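Ruddock Two-Panel Dining Table, cream: four months of use

We use cookies to improve your visit. By continuing to browse you accept our cookie policy. Accept | Settings

I bought the Ruddock in October to replace a solid table that would no longer go through the door of the new flat. It comes in two boxes. The top is supplied as 2 panels, joined by a row of dowels and drawn together from beneath with cam bolts.

Assembly took one person an evening. The instructions are adequate apart from step six, which shows the cross rail upside down. Fit it with the slotted holes facing the floor. The bolts should be left finger-tight until both panels are on and the table is standing on its own feet, then tightened from the centre outwards.

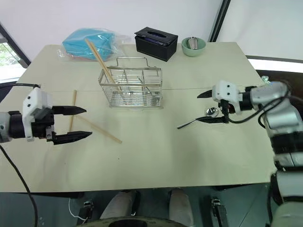

The join is the part most buyers will ask about. On my unit it closed flush at both ends and stood slightly proud in the middle. Backing off the centre bolt by a quarter turn and tightening it again cured most of that. A fingernail still catches, but a sheet of paper slides across without snagging. Crumbs do collect in the line and a dry brush shifts them better than a damp cloth.

The finish has held up well. Tea wipes off if dealt with the same day. Turmeric does not, and left a pale yellow ring that took a week to fade. Hot pans need a mat, as the leaflet says.

Stability is good lengthways and only fair across. There is some sway when leaning on a corner — less after retightening the leg bolts, which I would do once a month at first. Ruddock sent a replacement foot without argument when one arrived cracked.

Good value if you have to get a table up a narrow staircase. If you have not, a single-piece top is easier to keep clean.

Reviewed by Delyth Gwilliam, Wovcombe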